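Bancadas e arrumação: o que decidir antes de chamar o carpinteiro

Na edição de abril recebemos várias mensagens de leitores que vão renovar a lavandaria ou a despensa e não sabem por onde começar. São divisões pequenas, muitas vezes sem janela, e costumam ficar para o fim do orçamento. O resultado é conhecido: uma máquina encostada a um canto, uma prateleira comprada à pressa e uma bancada que não chega à parede.

Pedimos ajuda a Agnes Rutherford, que desenha interiores na Clonadstead há 12 anos e trabalha sobretudo em apartamentos antigos. O conselho dela é começar pelas medidas e deixar as cores para depois. Convém medir a divisão em três alturas, junto ao chão, à altura da cintura e perto do teto. Em prédios antigos as paredes raramente estão a prumo, e uma diferença de 2 centímetros chega para que um móvel feito por medida não entre.

Depois das paredes, marcam-se os pontos fixos: torneiras, esgoto, tomadas, caixa do quadro elétrico, grelha de ventilação. Vale a pena desenhar tudo numa folha quadriculada, mesmo sem jeito para o desenho. O carpinteiro vai voltar a medir, mas a folha serve para conversar com ele e para perceber logo na primeira visita o que tem de mudar de sítio. Mudar um esgoto sai caro. Mudar uma tomada, em geral, não.

A bancada

Para uma lavandaria, a profundidade da bancada depende da máquina que fica por baixo. Muita gente esquece a folga atrás para as mangueiras. Agnes costuma somar essa folga à profundidade da máquina e só então encomenda o tampo. Se a divisão for estreita, prefere recuar as portas dos armários e manter o tampo inteiro, para haver onde dobrar um lençol.

Quanto ao material, os laminados continuam a ser a opção mais barata e aguentam bem a água, desde que as juntas estejam seladas. A pedra natural é bonita e pesada, mas precisa de tratamento e mancha com alguns detergentes. Os compactos ficam no meio em preço e pedem pouca manutenção. Um tampo claro e liso reflete a luz e ajuda numa divisão interior - em contrapartida, mostra os riscos mais depressa se o acabamento for brilhante.

Peça sempre uma amostra e leve-a para casa. Deixe-a uma semana na divisão onde vai ficar, com a luz que lá existe. O cinzento da loja pode parecer azul debaixo de uma lâmpada fria e bege debaixo de uma quente.
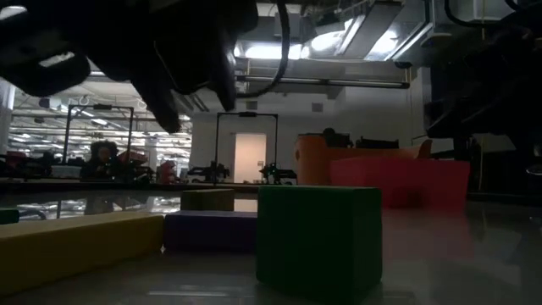 Superfície lisa em cinzento claro, com um cubo verde-escuro em primeiro plano.

Prateleiras abertas ou armários fechados

Miklós Bakos, carpinteiro, faz as duas coisas e não tem preferência. Recomenda prateleiras abertas para o que se usa todos os dias e armários para o resto. Numa despensa, as prateleiras altas devem ser menos fundas do que as baixas. Com 40 centímetros de profundidade à altura dos olhos, os frascos de trás desaparecem e acabam por passar do prazo.

As calhas de parede com suportes reguláveis são uma boa solução para quem arrenda casa ou ainda não sabe o que vai guardar. O sistema Hitik, que vimos montado em casa de um leitor, tem furação apertada e permite subir ou descer uma prateleira sem ferramentas. O ponto fraco está na fixação: em paredes de gesso cartonado é preciso acertar nos montantes ou usar buchas próprias, e convém não carregar as prateleiras de cima com garrafões.

Nos armários, Miklós pede aos clientes que decidam cedo para que lado abrem as portas. Uma porta que bate na ombreira ou na máquina é o erro que mais vezes lhe pedem para corrigir. Em corredores estreitos, as portas de correr resolvem o problema, embora só deixem ver metade do interior de cada vez.

Luz e ventilação

Uma única lâmpada no centro do teto faz sombra sobre a bancada, precisamente onde se trabalha. Uma fita de luz por baixo dos armários superiores corrige isso com pouca despesa, desde que se preveja a passagem do cabo antes de pintar. Se a bancada for brilhante, escolha uma fita com difusor. Sem ele, veem-se os pontos de luz refletidos no tampo.

A ventilação merece a mesma atenção. Numa lavandaria interior, um extrator com temporizador evita bolor nos cantos e atrás dos armários. Nas despensas basta muitas vezes uma grelha na parte de baixo da porta e outra em cima. Os móveis não devem ficar encostados a uma parede exterior fria. Uma folga pequena deixa circular o ar.

Um caso prático

Parisa Hassanpour escreveu-nos a contar a obra que fez no apartamento onde vive com a mãe. Tinha uma despensa com uma porta que abria para dentro e uma lavandaria ao lado, separadas por uma parede leve. Tirou a parede, passou a porta a abrir para fora e ficou com uma só divisão, com a máquina num extremo e os mantimentos no outro. A obra demorou 23 dias, mais do que o previsto, porque a primeira encomenda do tampo veio com o recorte da pia do lado errado.

Parisa deixa duas recomendações. A primeira é confirmar por escrito o lado do recorte, com um desenho assinado. A segunda é pensar no cesto da roupa antes de fechar o projeto. No caso dela só se lembrou dele no fim, e acabou por sacrificar uma gaveta.

O que perguntar no orçamento

Antes de aceitar uma proposta, confirme se inclui a desmontagem e o transporte do que sai, se as ferragens estão discriminadas e quem sela as juntas depois da montagem. Pergunte também qual é o prazo contado a partir da medição final, e não da adjudicação. Quando há vários profissionais em obra, a ordem habitual é canalização, eletricidade, reboco e pintura, pavimento e só depois móveis. Uma última demão nas paredes pode ficar para o fim.

Guarde as referências das cores e do tampo numa pasta. Se daqui a uns anos precisar de substituir uma frente de gaveta, a referência poupa muitas visitas a lojas.

Na próxima edição

Ákos Kiss escreve sobre pavimentos vinílicos em casas com chão radiante. Teremos também a segunda parte do guia de pequenas casas de banho, com a visita ao andar remodelado pela Fodmont. As perguntas para o correio dos leitores podem ser enviadas em resposta a este boletim, de preferência com as medidas da divisão e uma planta simples.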